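About Ekdale Language House

Ekdale is a small language school where adults learn Portuguese and Norwegian by talking. We started with one Portuguese class on Wednesday evenings, in a borrowed room above a bike shop, with a box of secondhand novels and a kettle that took forever. These days we teach 14 classes a week, and we still have the novels (the kettle has been replaced, thank goodness).

Filipa Morais founded the school after years of teaching in bigger places, where she kept meeting people who could fill in a verb chart perfectly and then froze when a neighbor said good morning. She wanted a class where you open your mouth in the first five minutes. So that's how every lesson begins, even the very first one! You'll greet the person next to you, get their name wrong, try again, and by the end of the evening you'll know what they had for breakfast and whether they like dogs.

Bernardo Coelho joined in the second year and built our intermediate program. He's from the north of Portugal and loves regional words, so his students come out knowing several names for the same bread roll. Tormod Lundgren teaches all our Norwegian classes. He grew up in a fishing town, sings when he's explaining word tone, and has strong opinions about which dialect you should learn first — ask him, but leave yourself some time.

How we teach

Groups are small and we keep them together for a full term, September to December or January to April. Between classes you'll have short listening tasks, most of them recorded by our own teachers and their very patient relatives. We don't give grades. Your teacher writes you a letter twice a term, in the language you're learning, about what has gotten easier for you and what to work on next. Some of our longtime students have kept every one.

Beginners spend a lot of time on the words for ordinary home life, more than most textbooks do. You can get a long way in another language by being able to say where you left your keys, what's in the basket, who ate the last orange. Our "Around the House" unit runs for five weeks and it's the one people bring up years later. 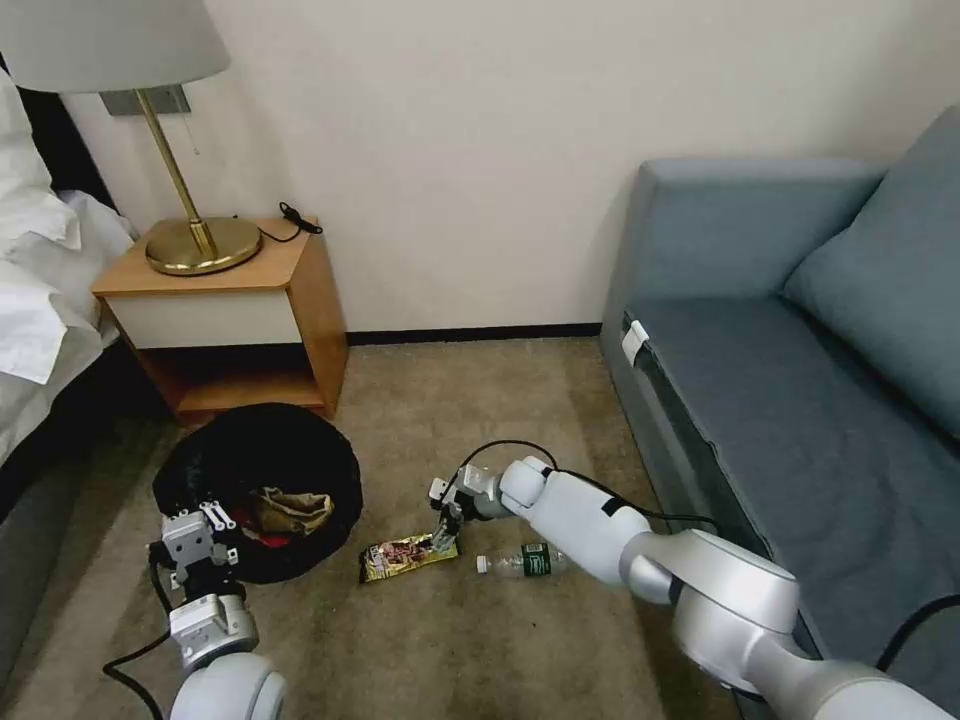 Week two of "Around the House": floor, wall, carpet, basket.

After the first year, you can move up or stay where you are and take the same level again with a different teacher. Plenty of people do, and we think it's a great choice. Belmiro Amaral took Beginner Portuguese three times, fell in love with it a little more each time, and now leads our Saturday conversation table. He'll talk to anyone about soccer, soup, or the poetry he's just started reading.

The library

Our lending library is named the Teixeira Room, after the family who gave us the first shelves and a wonderful pile of old cookbooks. It holds 1,682 books, comics, and magazines in Portuguese and Norwegian, and any student can borrow from it for free. Evander Swanson looks after the catalog and is always happy to find you something at your level. The crime novels go fast. If you want one over the holidays, put your name down early!

Visiting and joining

We're on the second floor of the Tullovero Building in Ferotcombe, across from the post office. The elevator is to the left of the main stairs. You're welcome to sit in on one class before you sign up, at no charge, and you don't need to know a single word beforehand. New students pay a $50 deposit, which comes off the first term's fee.

Doors open at 6 p.m. on class nights, and there's coffee on from then. Come early, pick a chair, and say hello in whatever language you've got.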